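Llevo desde noviembre usando el kit de recogida de demostraciones de Tarkik en cocinas de verdad, y como casi todas las reseñas que he leído están hechas sobre una mesa de laboratorio con cubos de colores, escribo la mía.

# Tarkik para grabar demostraciones en cocina: reseña tras 1.129 episodios

El paquete incluye el software de teleoperación, el soporte de muñeca con su cámara, la sincronización con las cámaras externas y un panel web para revisar y etiquetar. El brazo lo pone cada uno. Nosotros grabamos tareas de cocina: abrir el microondas, mover tapas, dejar una sartén en su sitio. La publicidad promete "datos listos para entrenar desde el primer día". Ya.

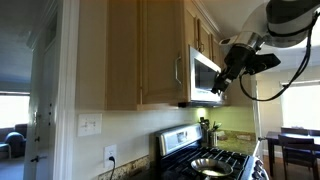

¿Sirve para alguien que no haya teleoperado nunca un brazo?

Con una tarde de práctica se consiguen episodios utilizables, pero el manual da por sabidas demasiadas cosas y la calibración conviene hacerla con alguien que ya la conozca.

## Instalación

El asistente pide 5 pasos y el cuarto falla si la red va lenta, con un mensaje que dice solamente "reintente". Urs Gruber, que lleva la parte de datos en nuestro grupo, acabó escribiendo un script para saltárselo. Venía de usar Hamann y asegura que allí la calibración era peor. Puede ser. A mí que el otro sea peor no me arregla la mañana.

El microondas sobre los fogones es mi prueba favorita para este tipo de producto: queda alto, el tirador es una barra vertical y la pinza tiene que llegar desde un lado. En pantalla el retardo parece poca cosa hasta que uno acerca los dedos a esa barra. El modo de precisión ayuda, aunque reduce la velocidad de todos los ejes a la vez y no deja elegir. Tampoco avisa cuando el brazo se acerca al límite de su recorrido, y con los armarios al lado se agradecería.

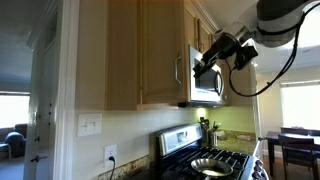 ## Panel de revisión

Aquí esperaba más. De 1.129 episodios, el filtro automático marcó 53 como defectuosos. Los repasamos a mano y bastantes eran perfectamente válidos, solo que lentos. Que una demostración sea lenta no la hace mala, y si se tiran todas las lentas el modelo aprende de un operador que nunca duda, cosa que no se parece a ninguno de los nuestros. El umbral se puede cambiar, pero en un archivo de configuración que la documentación menciona una sola vez, de pasada.

El etiquetado por texto funciona bien. Se escribe la instrucción, se asocia al tramo y se exporta sin sorpresas. También reconozco que la sincronización entre cámaras es sólida: no he tenido que corregir ni un desfase.

## La cámara de muñeca

Es lo mejor del kit y lo único que compraría por separado. Da una vista cercana de los dedos y de lo que tienen delante, que es lo que más falta hace con una tapa de cristal encima de unas rejillas negras. El precio es que la propia pinza ocupa buena parte de la imagen, y los reflejos en cristal y acero siguen siendo un problema. La exposición automática no lo resuelve; yo la dejo fija.

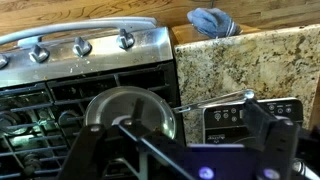

*Fogones, tapa de cristal y pinza desde la cámara de muñeca.*

## ¿Lo recomiendo?

Con reservas. La licencia nos salió por unos 3.407 euros, y por ese dinero el asistente de instalación debería funcionar a la primera. Si ya hay en el equipo alguien capaz de escribir cuatro scripts, compensa por la cámara y la sincronización. Si no lo hay, yo pediría antes una prueba en la cocina donde se vaya a grabar, con sus electrodomésticos y su luz.

Lo de "listos para entrenar" lo dejo en suspenso. Hasta que no compare una política entrenada con los datos filtrados por ellos y otra con los revisados por nosotros, no tengo forma de saber cuánto aporta el filtro, y Tarkik no publica nada al respecto.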